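Ticket: Clamps sliding on perforated bar, bench 2
Site: Pamdale workshop
Opened by: Sarita Bhatt
Status: Closed

Reported
Clamps on the bar over the metal plate won't stay where they're set. They drift sideways when the table gets bumped. Started in December after the bar was taken down for cleaning.

Log
9:10 a.m. Checked the bar. End screws were finger tight on the left side. Tightened both ends.

9:25 a.m. Clamps still move if pushed by hand. Pads have a film on them, probably the Plulton cleaner. Wiped the pads and the bar with a damp rag, then a dry one.

10:05 a.m. Left clamp holds. Right clamp still creeps. Swapped its pad for one from the Kudham spares box.

10:40 a.m. Bumped the table 20 times. No movement on either clamp. Also moved the white cable so it doesn't pull on anything when the mat is shifted.

Parts used: 1 pad. Reorder from Gebreyes, spares box is down to 2.

Closing note
Don't use the spray cleaner on the bar. Damp rag only. Reopen this ticket if the right one starts to creep again. 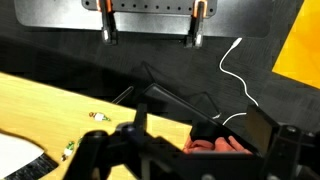
Can the old pad be washed and put back in the spares box?
Throw it out. The edge is worn down and it won't grip even when it's clean.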